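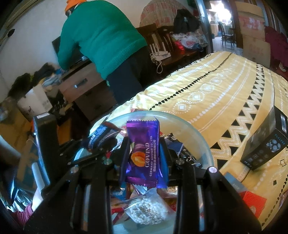
Figure 3. Mixed wrapped candies in a clear glass bowl beside a bed with a patterned yellow bedspread.

3.2 Small goods kept in open bowls

Open bowls were the second most common holder for small goods in the bedrooms we surveyed in Ollton and Pritau, after dresser drawers. Of the 139 rooms, 53 had at least one. Most held sweets, and the rest held coins, buttons or hair ties.

Candy bowls were rarely sorted. Different brands and sizes lay together, and small bags of loose pieces were often put in with single wrapped candies (Figure 3). Residents told us they topped up the bowl when guests were expected and seldom emptied it first. In January, when the first round of visits took place, bowls were fuller than in the second round.

We coded a bowl as "in place" if it was on or next to the bed, and as "stored" if it was on a shelf or in a cupboard. Boxes lying on the bedspread were coded separately, as were clothes heaped on the floor or by a wall. Two rooms were left out of this part of the analysis because the bowl was moved between visits. Item codes follow the Nuswood list, with the changes given in Section 2.4.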